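Community Help > Hand-held grippers > Setup and care

Marker cube loses tracking after I change the fingers

Pongsak Khamphan
November 10, 2018

Hello all. We use a pair of Nindico hand-held grippers, with a marker cube on each one. Last week I changed the fingers on the left gripper. Now its position jumps by 15 mm when I turn my wrist outward. The right one is good. I cleaned the cube and did the calibration 2 times, with the same result. Photos of the pair:

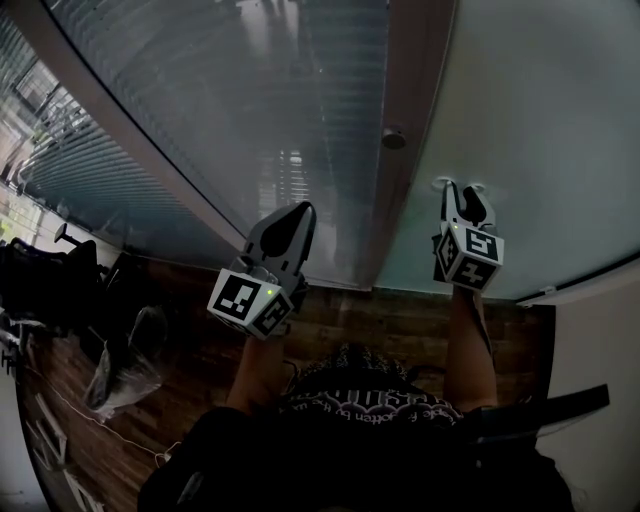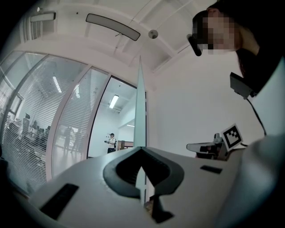 Must I calibrate again after every change of fingers?

Grokora
You must do it each time the cube was loosened. On our model the finger screws and the cube plate share one bracket, so the cube can turn a little when you work on the fingers. Hold the body and try to move the cube with two fingers of your other hand. If it moves, tighten the plate first, then calibrate. In your order the calibration is lost again at the first hard grip.

bilwood_16
same problem here in April, it was the screw

Srisuk
Check also the light. Strong reflection on the printed squares gives jumps at some angles only. We changed to matte print and it became better, but I did not measure how much.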